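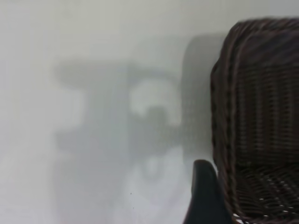 Why do two methods of measuring how fast the universe expands give different numbers? My best guess is that one of the distance ladders has a small error low down that grows as you climb, but I can't rule out something missing from our picture of the early universe.

Papers > Cosmology > Expansion rate > Section 2

2. Picking the supernovae

I started with 488 supernovae from the Restura list and ended up keeping 182, which hurt a bit! Most of the ones I dropped had patchy light curves (you really want a few nights before the peak, and lots of them had none). Valter Coelho went through the leftovers again in January and talked me into putting 15 back, so those are already in the 182.

Figure 1. Shadow on a pale wall.

For the dust correction I used Dukent, mostly out of habit, and then Teófilo Mamani reran everything with his own code so we'd have something to compare it to. Our two sets of distances agree nicely for the nearby galaxies and drift apart a little farther out. I come back to that drift in Section 4, where I also try leaving the dustiest hosts out altogether.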